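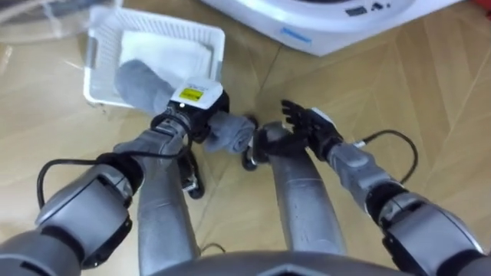 Ticket 559: Guda dryer stops early, towels still damp in the middle

Site: Birden guesthouse, ground floor laundry
Equipment: Guda vented dryer, electric, left-hand machine
Opened: June 27, 2026
Priority: Normal (I asked for High)
Status: Open, waiting on parts

Problem as reported

Dryer ends the Towels cycle early and shows "Done" with the drum still warm. Towels feel dry on the outside. Roll one up, leave it on the shelf for an hour, unroll it, and the inside is clammy. By the next morning it smells like a gym bag. No error code on most loads. Twice it has shown code 67, which the manual lists as "check load" and nothing more.

Sheets and pillowcases come out fine. Right-hand dryer, same model, same outlet type, does not do this.

Reply from Guda support, first line

Thank you for contacting us. Damp items at the end of a cycle are usually caused by overloading. Please reduce the load size, clean the lint screen and select a higher dryness level. If this resolves your issue no further action is needed.

Site note

It's not overloaded. We run the same load in the right-hand machine and it finishes properly. The lint screen gets cleaned after every load and there is a sign about it that people obey. Dryness level is already on the highest setting. I tried a half load anyway so I could say I had. It stopped even sooner.

Please don't close the ticket on "usually."

Reply from Guda support, second line

Fabric softener and dryer sheets can leave a film on the moisture sensor bars. Please wipe the bars with a soft cloth and white vinegar, let them dry, and run a timed cycle followed by a sensor cycle.

Site note

We stopped using softener on towels last September. I'll grant that doesn't prove the bars are clean, so I did the vinegar. The cloth came away gray. Ran the Towels cycle afterward and got a longer run than before, which I was ready to be happy about, but the load was still damp in the thick parts, mostly at the hems.

So the film was real and it wasn't the whole story. Timed dry at 90 minutes gets everything properly dry, for the record. I don't want to run timed dry forever. It cooks the thin stuff and we paid for a machine with a sensor.

Visit by Bhat Appliance Service

Technician's notes, copied from the work sheet:

Checked exhaust hose behind unit. Slight kink, straightened. Airflow at outside vent OK.
Heater draws normal current.
Drum belt and rollers OK.
Sensor bars clean.
Recommend replacement of main control board.

Site note

I have some trouble with that last line. Everything above it says OK, and then comes the most expensive part in the machine. When I asked what pointed to the board, the answer was that it's what is left. It isn't. The wires between the sensor bars and the board are also left, and the work sheet doesn't mention them at all.

I asked for the harness to be tested before anyone orders a board. Was told this would be a second visit with a second call-out fee. I have asked Guda to say in writing who pays for that.

The kink did deserve fixing. Loads seemed a little quicker afterward, though I wouldn't swear to it.

Suggestion from Uson Controls

Uson makes the humidity monitor on the laundry room wall. Their support line looked at our readings and suggested that damp room air was "confusing the dryness detection." They recommend a dehumidifier, which they also sell.

Site note

Both dryers stand in the same room and breathe the same air. One works. I turned the suggestion down, but I did open the window for a day of loads and kept the room at 50 percent on their own display. No change on the left-hand machine. Please consider the room air ruled out unless somebody has a better argument.

Swap test

Done by me, with the power off at the breaker and permission from Guda second line (their message is attached to the ticket).

1. Washed two loads of bath towels on the same program with the same spin speed.
2. Put one in each dryer, Towels cycle, highest dryness level, started together.
3. Left-hand machine stopped first. Right-hand machine kept going for a good while.
4. Without rewetting anything, moved the left-hand load into the right-hand machine. It ran on and finished dry.
5. Unplugged both dryers, opened the front service panel on the left-hand one and looked at the sensor connector. One of the two pins has a greenish crust on it.
6. Cleaned the pin with contact cleaner, let it dry, pushed the connector back until it clicked. I'm fairly sure it hadn't been clicked in before.
7. Closed up and ran another full load of towels.

Result: the cycle ran close to the length of the right-hand one. Rolled a few towels tight and put them on the shelf as usual. Unrolled them the next morning and found one slightly cool at the core. The others were dry.

Reply from Guda support, second line

We are pleased to hear that your issue has been resolved. We will now close this ticket.

Site note

Reopened. One good load isn't a resolved fault, and a crusted pin that I scrubbed with a spray can will crust again. Where is the moisture on that connector coming from? There may be a bad seal at the drum front. There may be nothing. I'd like someone to look before it gets written up as user maintenance.

Also, code 67 came back once after the cleaning, on a mixed load. If it really means "check load," tell me what I'm supposed to check. If it means the board lost the sensor signal for a second, say so - that would have saved all of us the dehumidifier conversation.

Current state

Control board order canceled. Guda has agreed to send a sensor harness with new connector at no charge and to pay Bhat for fitting it. The technician has been asked to inspect the front drum seal on the same visit and to write down what was found, including if it's fine.

Until then: thick towels go in the right-hand dryer. Left-hand dryer is for sheets and pillowcases only. If towels have to go in it, use timed dry and check the hems before rolling. Anything that feels cool goes back in.

Next update when the harness arrives. Do not auto-close.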